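4.2 Wearing two scents at once

We had expected, perhaps a little fondly, that people who like perfume would be eager to layer one scent over another, and in the shops at Satmont many of them were. The 40 wearers who kept a diary for us through August told a gentler story. Most began with a fragrance they already loved and added the second only on days when they felt they had time to enjoy it (a Sunday lunch, a train journey, an evening at home with the windows open). Citrus over wood was the pairing they came back to most, while two florals together were often given up after a single try. 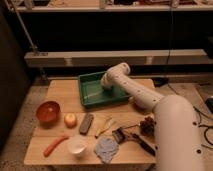
Figure 6. Robotic arm with its gripper over a green tray on a light wooden tabletop.

It is worth lingering on the words the wearers chose, for they seldom spoke of notes or accords as the Jikeck leaflets do. They wrote of a scent being "too near" or "keeping its coat on", and nine of them used some form of the word "company". We take this up again in Section 5, where the diaries are set beside the longer interviews from Unent.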